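婚宴座位表这件事，我前后改了十一版，最后一版是在婚礼前一晚十一点定下来的。写这篇主要是记录一下方法，给以后要做同样事情的人省一点时间。流程、花艺、摄影都不谈，只谈座位。

先说约束条件。场地是 Omodance 的二层宴会厅，长方形，一端是舞台，另一端是备餐口和洗手间通道。双方名单合并去重以后是 253 人，场地方给的桌型有两种：圆桌每桌坐十人，长桌每条最多坐十二人。我们一开始想全用长桌，画了平面图以后放弃了，中间的过道宽度不够两个上菜员错身。

名单的整理比想象中慢。请柬回执有三种来源：纸质回执、微信回复、长辈口头转达。口头转达的错误率最高，“他们一家都来”可能是三个人，也可能是七个人。我的做法是给每一户建一行，列出成人、儿童、需要儿童椅的数量、饮食限制、是否需要靠近出口，然后逐户打电话确认。有 59 户是口头转达的，打完电话之后，总人数比最初估计少了一截。
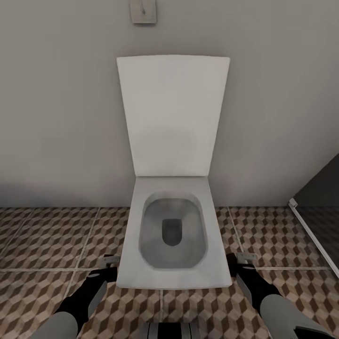

接着是关系表。每位客人标一个主分组（新郎同事、新娘高中、母亲家亲戚之类），再标最多两个次分组。主分组决定坐哪一桌，次分组决定这一桌摆在哪里。例如我大学室友 Sumaiya Dewan 的主分组是“大学”，次分组是“跑步”，所以大学那两桌就紧挨着跑步那一桌，敬酒结束以后他们自己会串过去，不需要安排。

不能同桌的也要标。我只用了一个字段，填对方那一户的编号，不写原因。不写原因的好处是，表格发给家里人核对的时候不会引起二次讨论。

排座的顺序我试过两种。第一种从主桌往外排，第二种先排限制最多的人。第一种每次排到最后都会剩下一批互不认识的散客，只能凑成一桌，这一桌通常又在最靠近备餐口的位置，体验很差。第二种顺序如下：先放行动不便的老人和带婴儿的家庭，再放有回避关系的户，然后是人数正好能满桌的分组，最后用散客填空位。散客填空位时看年龄和语言，不看职业。我先生的同事 Dumisani Swanepoel 不讲中文，放在讲英文的那桌表亲中间，当晚聊得最久的就是这一桌。

工具方面，我试过 Fitari 的在线排座功能，拖动很方便，缺点是导出只有图片，改一个人就要重新导出整张。后来退回到电子表格，一行一人，桌号单独一列，用透视表统计每桌人数，超员的桌号自动变红。这样每一版之间可以直接比对差异，家里人问“谁被挪了”，筛选一下就有答案。

平面图是手工做的。我按比例把桌子剪成硬纸片，摆在桌上反复挪，标注每张桌到舞台和出口的距离。
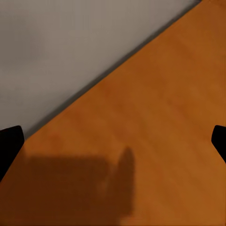
桌面颜色也影响了排布，这一点我事先没有考虑。场地方的长桌可以铺桌布，也可以直接露木面。露木面的好处是省一笔租布费，问题在于座位卡的选材。我们最初定的是牛皮纸卡，放在橙棕色的木桌面上，色相太接近，隔开两步就读不出名字，灯光一暗更明显。改成米白色厚卡、黑色字以后，对比度够了。字号也随之调整：姓名用 22 磅，桌号用 16 磅，都不用花体。负责印刷的 Clumska 提供了哑光和亮面两种纸样，亮面在射灯下有反光，选了哑光。

座位卡按桌号排还是按姓氏排，我查到的意见不一致。我们的做法是两者都做：入口处的总表按姓氏拼音排序，英文名单独一栏，每桌再放个人座位卡。总表做了 2 份，左右各立一块。只放一块的话，进场高峰时会堵在门口，这是场地协调人 Agnes McIver 提醒的，她建议两块之间至少隔三米。

备用座位要留。我留了四个，分散在四张不同的桌上，没有单独设备用桌。当天多来了三个人，少来了五个人，临时调整由伴娘 Amber Tapley 负责，她手里有一份打印的桌号清单和一支铅笔。新人自己不要管这件事，换衣服的时候没有手接电话。

还有几个细节，顺序不分先后。儿童椅会占用过道方向的空间，画图时按一个半座位算。音箱正前方的那一桌不要放老人。素食客人的座位卡背面贴一个绿点，上菜员从背后就能看到，不用开口问。长桌的桌腿位置要现场量，我们有一条长桌，桌腿正好卡在两个座位之间，坐下去膝盖放不开，最后那一侧只坐了五个人。
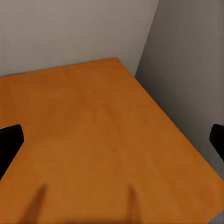

橙棕色桌面，不铺桌布

如果重来一次，我会把确认电话提前三周打，并且在第一版之前就锁定桌型。十一版里有四版是因为桌型变动作废的，和客人没有关系。表格模板我整理过一次，删掉了真实姓名，保留了公式和条件格式，需要的可以在评论里留邮箱。列名是中文的，透视表要手动刷新，每次改完桌号记得点一下。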